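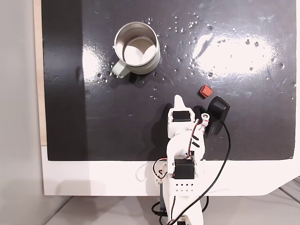 Zillstead Film Society
Minutes of the Programming Meeting
May 24, 2026

Present: 7 members. Apologies received from 3.

The meeting opened at 2:00 p.m. in the upstairs room at the Kinyua Cinema.

1. Minutes of the last meeting
Approved with one correction. Under item 4, the running time of the April film should have read 112 minutes.

2. Matters arising
The replacement bulb for the lobby display has been fitted. The box of old programs is still in the projection booth and needs a home. Carried over.

The question of whether latecomers may be seated after the opening credits was left open last time. Members agreed to keep the present practice of seating them in the back two rows only.

3. Money
The balance stands at $2,162. The hall invoice for the spring season has been paid. The license fee for the last spring title has not been billed yet and will come out of this amount. Ticket prices stay the same for summer.

4. July season: heist films
The theme was chosen by members' vote in the spring. The long list was cut to 6 titles at this meeting. Discussion was mostly on how many should be comedies. Some members felt that a run of straight crime dramas would wear people out by the third week. Others said the comedies tend to be the ones everyone has already seen at home. It was agreed to alternate.

A proposal to include a casino robbery picture from the 1960s was discussed at length. In favor: it is seldom shown on a big screen and has a good score. Against: the middle hour is slow, and the only print on offer has been described by the distributor as faded. The vote was 4 to 3 in favor, on condition that the digital version is booked and not the print.

Two silent shorts will be shown before the first feature. Live piano was suggested. To be priced before anything is promised in the program.

5. Bookings
Rulto Distribution has confirmed four of the titles. The other two are with Evura Pictures, which has not answered the last email. A phone call will be made this week. If there is no answer by the next meeting, the reserve title will be used for the final week.

6. Program notes
Notes should be kept to one side of a sheet. Several people had complained that last season's notes gave away endings. Writers are asked to leave out anything past the first half hour of the story. With heist films this includes who is in on the plan.

7. Sound
The dialogue in the last screening was hard to follow from the left side of the hall. The cinema has been told and will check the speaker on that side before July. Subtitles will be switched on for any English-language title where the disc or file has them. One member asked that her objection to this be recorded.

8. Any other business
The parking lot behind the cinema will be resurfaced over the summer. Dates are not known. A line about street parking will go in the program.

The meeting closed at 3:40 p.m. The next meeting will be in the same room, with the date to be sent by email.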